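Gear corner, mostly bags

Gallery — last updated March

Quick page. Somebody on the swap board asked how we keep all the sports and travel bags under control so I'm putting up what we have. Not a lot of styling went into this. It's a back room with carpet, white walls and too many straps. Captions are short, I'm typing them between loads of laundry.

Most of the big stuff came from the Grestlow clearance, the rest from all over. Prices where I remember them. Where I don't, I don't.

The shelf
Fillora, the open kind with no doors. Tried the one with doors first, never opened it, never put anything back. Open is better for bags. Bottom shelf sits high enough to get a broom under, which I use maybe twice a year.
Holds more than it should. The screws need tightening every spring.

The hooks
6 of them on one rail, Virk, the wide type. Narrow hooks chew up the straps — learned that with a backpack I liked a lot. One hook per bag, that's the rule, and the rule gets broken by the weekend every time.
Rail goes into the studs. Do not use the plastic anchors that come with it, they pulled out in a month and took a chunk of wall along.

The bin for small things
Socks, tape, mouthguards, the pump, needles for the pump. Needles live in an old mint tin or they vanish.
Bin gets dumped out once a season. Last time there were two left shin guards and no right ones. Still looking.

The duffel shelf
Canvas ones folded flat, nylon ones stuffed inside each other. Biggest on the outside. Takes up about a third of the space it used too.
If a duffel has a stiff base, pull the board out first and slide it behind the shelf.

The black bags
Half of what we own is black, so it's the lettering that tells them apart. The Under Armour one is the easiest, big gray block letters all over the lower part and the little white UA logo in with them. EVERY, THING, TOUGH, bits of words whichever way the fabric happens to fold. Slightly shiny, creases if you look at it. 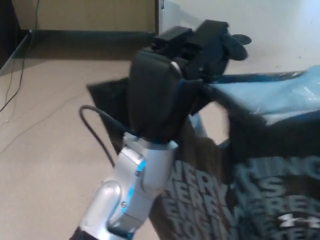
Can you put a nylon sports bag in the washing machine?
Check the tag first, but many will take a cold gentle cycle if there's no stiff base or leather trim. Empty every pocket, close the zippers, turn it inside out, small amount of detergent and no softener. Hang it up to dry with all the pockets open. The dryer can ruin the coating on the inside, so skip that part completely.

The tags
Brotudier luggage tags, a pack of 100, which was silly but the small pack cost nearly the same. Every bag gets one on the side handle. Not the top handle, it gets in your hand when you carry.
Write with paint marker. Ballpoint was gone after one rainy tournament.

Shoe bags
Plain drawstring. Cleats go in these before they go in anything else, no exceptions, I mean it. Mud on the outside of the drawstring bag is fine, mud on the inside of the duffel is a Saturday gone.
(ok, a morning gone.)
Wash them with the towels.

The wet bag
Lined, rolls shut at the top. Swimsuits and anything that got rained on. Gets emptied the same night or you'll know about it by morning.
Baking soda overnight helps a bit with the smell. Vinegar rinse helps more. Sunshine on the back step helps the most.

Travel stuff, top shelf
The rolling suitcases, one inside the other. Packing cubes inside the small one. Neck pillow wherever it fits.
Top shelf is for things used 2 times a year or less. If I need the step stool for something every month it's in the wrong place and it moves down.

The give away pile
By the door so it really does leave. Bags with a dead zipper but good fabric go to the repair table at the library, they're glad to have them for parts. Bags with a torn lining I try to fix once. If the fix doesn't hold, out.
Straps get cut off and kept. Good for tying up the tent, the rolled mats, the tree in December.

Cost, since people will ask
337 dollars for the lot, shelf and rail and bins and tags, not counting paint. Shelf was most of it. You could do it for a lot less with a secondhand shelf and I would if I was starting over.

Things I'd change
Lower rail for the kids. They throw when they can't reach.
A second light, the corner is dark after 5 pm and every black bag turns into the same black bag.
Some kind of mat by the door, the carpet takes a beating.
Labels on the shelf edges. Have the label maker, have the tape, havent done it.

More when the mat is down. Questions go on the swap board please, the comment box on this page eats them.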